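Unit 6 Handout: Sorting and Holding Mixed Fruit
Household Food Storage, Botomitz Adult Learning Center
Jun 27, 2021 — Prasanna Sheikh

This site uses cookies to remember your reading position. Accept / Manage settings

6.1 Scope

The unit covers whole, uncut fruit held at room temperature in a household kitchen. Cut fruit was covered in Unit 4 and is not repeated. Berries are excluded. Students who missed the January session on refrigerator zones should read that handout first, as the terms "crisper" and "open shelf" are used here without definition.

6.2 Terms

Climacteric fruit continues to ripen after harvest. Bananas, apples, mangoes, plums and kiwis belong to this group. Non-climacteric fruit does not ripen further once picked; mandarins, tangerines and other citrus belong here. The second group softens, dries or molds with time, but it does not become sweeter.

Ethylene is the gas that ripening fruit gives off and responds to. Apples and ripe bananas are strong sources. Unripe kiwis respond to very small amounts.

6.3 The mixed bowl

Most households keep one bowl for everything. The bowl is convenient and encourages people to eat the fruit, and the course does not advise against it. It should be treated as a short-term holding point with a turnover of a few days.
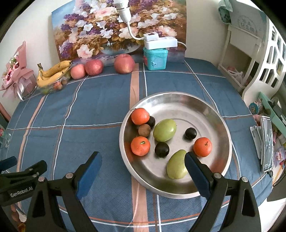

Firm and soft items should not be stacked. Weight is the main cause of bruising in a bowl, and a plum that carries a mandarin for two days will usually mark at the point of contact. A wide, flat base is preferred to a deep cone shape, as the fruit can then lie in a single layer. Smooth metal is easy to wash and does not hold odors. It gives no cushioning, so fruit should be set down by hand and not tipped in from the bag.

Stems on citrus are left in place. A torn stem leaves an opening in the peel where mold can start. Long or sharp stems may be trimmed with scissors if they press against neighboring fruit.

6.4 Sorting procedure

1. Empty the bowl onto a clean cloth.
2. Remove any fruit with broken skin. Use it the same day or discard it.
3. Press each plum and kiwi lightly near the stem end. Soft fruit goes to the refrigerator or is eaten first.
4. Check the underside of citrus for damp or pale patches.
5. Wipe and dry the bowl.
6. Return firm fruit first, in one layer. Keep citrus toward the outside, where it is easiest to turn and inspect.

Do not wash fruit before returning it to the bowl. Wash at the time of use.

6.5 Items kept outside the bowl

Bananas are held apart where space permits. Speckled bananas are fully ripe and are best eaten soon or peeled and frozen. Apples for longer keeping go in the refrigerator. Mangoes stay out until they give slightly under the thumb and are then chilled.

A closed container traps ethylene and moisture together. This is useful for ripening a hard kiwi and unhelpful for most other purposes. The lid should be left off once the fruit yields to pressure. 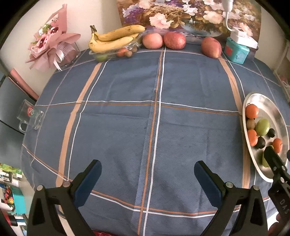
Salma Fahmy objected in class that separating the bananas makes little difference in a small kitchen, where everything sits within arm's reach anyway. The point is a fair one. Gas disperses quickly in an open room, and the benefit of separation over short distances is small. Handling and turnover matter more, and the marking scheme reflects this — 10 points are given for the sorting procedure and none for layout.

6.6 Exercise

Keep a record of one bowl for a week. Note the date each item entered, the date it was eaten or discarded, and its condition. Weigh discarded fruit in grams. Sajib Majumder's record from the last course showed 230 g discarded out of 2,000 g bought, mostly plums. Submit the table and one paragraph on what you would buy less of.

Related items
Unit 4: Cut Fruit and Covered Dishes
Unit 5: Refrigerator Zones
Unit 7: Root Vegetables in Warm Rooms
Reading list (Thambiah, rev. 2)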